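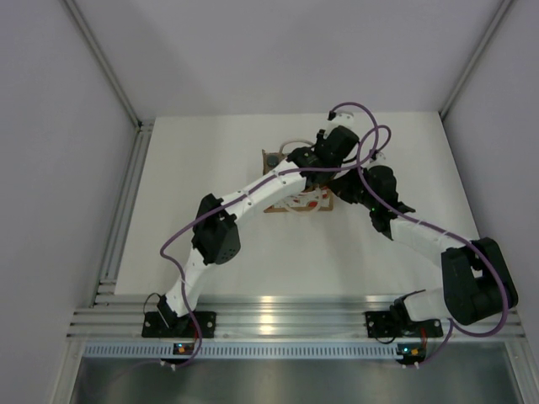 Raili Koskela wrote to me in March that a tray without sides of its own is only a second table, and that all her small things had simply moved from the table onto it. I think she is right, and it made me write down how I use small cardboard trays at home and at my bench.

I keep the trays small. A tray as big as my two hands is enough for one job, for example sewing on buttons or repairing a lamp. In a bigger one I start to put things that belong to other jobs, and after one week it is a drawer without a cabinet.

Cutting a tray from a box

Take a box with a flat bottom and no water marks. Draw a line 2 inches above the bottom on all sides and cut along it with a sharp knife, slowly, in several light passes. Press the cut edge with the back of a spoon, so it does not scratch the fingers. If a corner opens, glue it from inside with a strip of paper. Tape also works, but in my kitchen it lets go in summer.

For a tray that will carry something heavy — screws, batteries, jars — put a second piece of cardboard on the bottom, with the lines inside the cardboard going across the lines of the first one. White glue, a heavy book on top, 20 minutes.

What goes where

Round things roll, so I give them a corner. Lids and rolls of tape stay quiet there if something flat lies next to them. String and cord I wind over four fingers, then I make one turn around the middle and push the end through. Loose cord goes over the side of the tray and pulls other things out when you lift it.

The tray stands in the middle of the table while I work, and the edges of the table stay free for the arms. My neighbor Fabrice Hoarau prefers it on the left, but he writes with the left hand.

Cleaning

Cardboard does not like water. I turn the tray over above the trash can, tap the bottom, and wipe it with a dry brush. For grease there is no help, and I cut a new one. Under seed pots or wet brushes I use an old plastic lid inside the tray.

Keeping them

Four trays fit one inside the other if you cut each a little smaller, and the pile goes on the shelf above my Jandska cabinet. I write the job in pencil on the short side, where I can see it from the door. Pencil can be erased when the job is finished, and the same tray gets a new name.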